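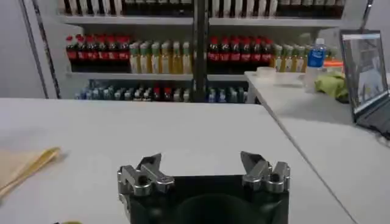
The two white tables, where they meet. Most of the work happens on these.

Help wanted: folding, packing and shelf stocking at Rakena

Hi! I'm Maham Jafri and I run the back half of Rakena, the little shop-plus-packing-room on Tornby Street. We sell cold drinks and we fold and pack T-shirts for small clothing sellers who don't have the room to do it at home (it started as two separate businesses, long story, ask me at the interview). I'm looking for one part-time person to come join us, 11 hours a week to start, with more in May when the summer orders come in.

So what would you be doing? Shirts, mostly. They come to us in big soft piles and they leave folded square, collar up, label where the seller wants it. A good day is 200 shirts between two people, and please don't let that number scare you off, I was painfully slow my first month and Anum Qureshi still refolds mine when she thinks I'm not looking. She'll train you. Her method is sleeves in, sides in, bottom up, then smooth it once with the flat of your hand and leave it alone! People fuss with them and that's how you get a crooked collar.
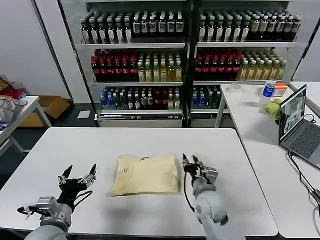
A cream tee folded at the table, with the drinks shelves behind.

The other part of the job is the drinks. We keep a mix of dark bottles, reds, teas and so on, and they go in tight rows, labels facing out, each kind in its own spot. When a row gets thin you fill it from the back stock and pull everything forward. You'll be lifting cases, so you need to be okay with that, although there's a cart and you're very welcome to use it. I do.

Then there's tidying. The tables get wiped before any shirt touches them, and wiped again at the end of the shift. Cups, water bottles, cleaning cloths and bits of cardboard have a way of drifting onto the side table over the course of a day, and whoever closes puts them back where they live. I'm not a neat freak at home, but a wet ring on a pale shirt means we've bought that shirt, so at work I kind of am.

You'd be a good fit if you like quiet, repetitive work with some chatting in between, if you can stand for a few hours, and if you'll tell me when something's wrong with an order before it's taped shut. Folding experience is nice but I truly don't care. Kastriot Vidmar had never folded anything in his life when he started here and now he does all the Jokness orders by himself.

Pay and hours: $19.50 an hour, paid every two weeks. Shifts are three or four hours, mornings or late afternoons, and we work out the schedule together a couple of weeks ahead. You get a drink off the shelf every shift and first pick of the misprinted shirts (I own 29 of them, send help).

To apply, drop a note at the front counter or email jobs at Rakena with your name, the hours you can work and a few lines about yourself. A resume is fine but you don't need one. Get it to me by September 28, 2025, please. I'll ask a handful of people to come in for a paid one-hour tryout, where you'll fold with Anum and stock a shelf with me.

We're at 102 Tornby Street, side entrance, up the ramp. If the door's locked, ring the bell twice and wait a minute, it's a long walk from the tables!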